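Home | Stories | Poems | Essays | Submissions | About

The Water Diviner of Jivwood

16 February 2023

The man from Ovik came up the drive in a white ute with a hire sticker on the bumper, and my first thought was that a diviner ought to have his own ute.

My sister-in-law had booked him. She had read about him in the back pages of the stock paper, under the drench ads, and she rang me at tea time to say it was done and I could thank her later. Four hundred dollars, payable whether he found anything or not. I told her I could walk around a paddock finding nothing for free.

"Everyone at Qaisi swears by him," she said.

Everyone at Qaisi had also sworn by the emu farm.

But the house dam was down to a brown plate with a rim of cracked mud, and the bore had been bringing up something the colour of weak tea since October. I had a carter coming every second week. So I put the kettle on and let the man wash his hands at the laundry tub.

He was younger than I wanted. I had pictured somebody's grandfather, with a forked stick cut from a willow. He had two bent lengths of fencing wire and a good hat. He asked for the dog to be tied up, and I asked whether the dog upset the water. He said no, the dog had bitten him getting out of the ute.

We started at the back gate. He held the wires out in front like a kid pretending to ride a motorbike, and he walked, and I walked behind him with my arms folded. I had made up my mind to watch his wrists. A bloke at the pub had told me it was all in the wrists.

By the stockyards the wires swung together.

"There," he said.

"That's the poly pipe to the trough," I said. "Dad put it in."

He nodded as if this was good news and kept going.

I will say he was thorough. He did the creek flat, where any fool would look, and the ridge, where no fool would. He wanted to know what was under the old shearing quarters. Dirt, I told him. He crouched and looked at the dirt for a good while. A parka was tied by its sleeves around his waist in thirty-degree heat, and I asked about that as well, being by then in a mood to ask about everything. He said it got cold down south, and I said we weren't down south, and we left it there.

The wires crossed again under the pepper tree. He paced out from the trunk and back and said it was 26 metres down, sweet, and plenty of it.

"How do you know it's sweet?"

"You get a feel."

"And if I pay a driller to go down 26 metres and there's nothing?"

"Then he's drilled crooked," the man said.

I laughed, which annoyed me. I went in to get his money.
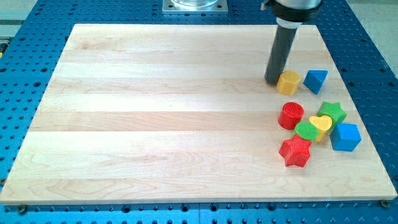

The Driller

The driller came on the Monday. He was a man I trusted, on the grounds that he had never once told me anything I wanted to hear. I showed him the peg under the pepper tree and he looked at it the way you'd look at a dead fox.

"Who put that in?"

I said I had.

He let that go by. He set up, and the rig thumped all morning and most of the next day, and I sat on the tank stand with a thermos and watched grey clay come up, then yellow clay, then grey again. At 26 metres there was nothing. I felt pleased for a second or so, and then sick.

"Keep going?" he asked. He charged by the metre, so I don't know why I thought it was a question.

He hit water at 108. It came up cloudy and then it came up clear, and I put my hand in it and tasted it. It was water. Sweet might be pushing it.

My sister-in-law rang that night.

"So he was right," she said.

"He was out by 82 metres."

"But it was under the peg."

I told her the driller reckoned you'd hit it anywhere on that flat if you went deep enough, peg or no peg, and that the neighbours' bores were all much the same depth. She said the neighbours hadn't had a peg. I said that was my point, and she said it was hers.

The peg is still there, a foot from the casing. I've been meaning to pull it out. I went down on Sunday with the claw hammer to do it, and the dog sat down beside it and looked at me, and I fixed the gate instead.

Recent stories

The Last Bus to Qaisi
Lamingtons for the Wake
Jivwood Show, Second Prize
A Fence Between Brothers
What the Ferry Brought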